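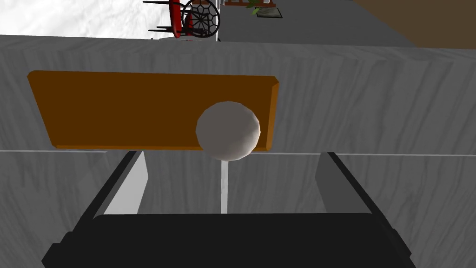
Subject: Re: Wrist view vs head view when teleoperating in sim

On the question of gain settings, I used 400 for position and left rotation at the default. Higher than that and the arm starts to buzz when the operator's hand is still.

> We are collecting drawer and door tasks in the Pretton bedroom by
> remote control. Operators do well on the approach and badly on the
> last few centimetres. They either close the fingers early or push
> the knob sideways. Has anyone tried giving them the wrist view only
> for the final part? Also, is it worth keeping the failed grasps?
>
> Hefin Griffiths

We ran a comparison of that kind at Elholm in July, with the same room and the Seko hand controllers. Each operator did the drawer task with the head view only, then with the wrist view switched in on a foot pedal.

The wrist view helps with lateral alignment. With the fingers open and a round knob ahead, the operator can put the knob on the centre line between them without much thought. It doesn't help with depth. Most early closures in our logs came from people judging distance by the apparent size of the knob, and the streaky grey drawer front and its orange-brown plate give them little else to go on. We now draw the head view as a small inset and leave it on throughout.

Door handles are a different problem. The handle in that room is small and sits close to the corner of the panel, so from the head the gripper is very near to covering it.

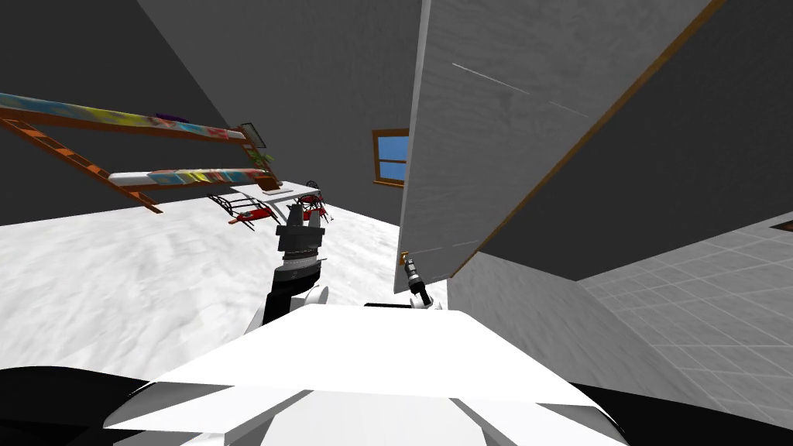

Source: simulator render, Elholm

Tilting the head further doesn't cure this, and it makes the controls feel wrong, as the operator's "up" no longer agrees with the room's. If you must tilt, map hand motion to the camera axes and not to the base. We changed this halfway through and had to discard the earlier door demonstrations, as the two sets didn't mix well in training.

On failed grasps: keep them, but label them. Of 2248 recorded attempts we kept almost 2000 for training. A miss followed by a clean second attempt is useful. A miss followed by wandering is not, and we trim it at the point where the fingers reopen.

Two smaller points. Record the commanded pose as well as the measured one. The Sugawara export script writes only the measured pose unless you pass the second flag, and you can't recover the other afterwards. Also check your contact settings on the knob. It is a coarse mesh, and the fingers can catch on a facet and hold in a way that no real knob would allow.

I can send the pedal mapping and the trimming script if they are of use. Both assume version 2 of the log format.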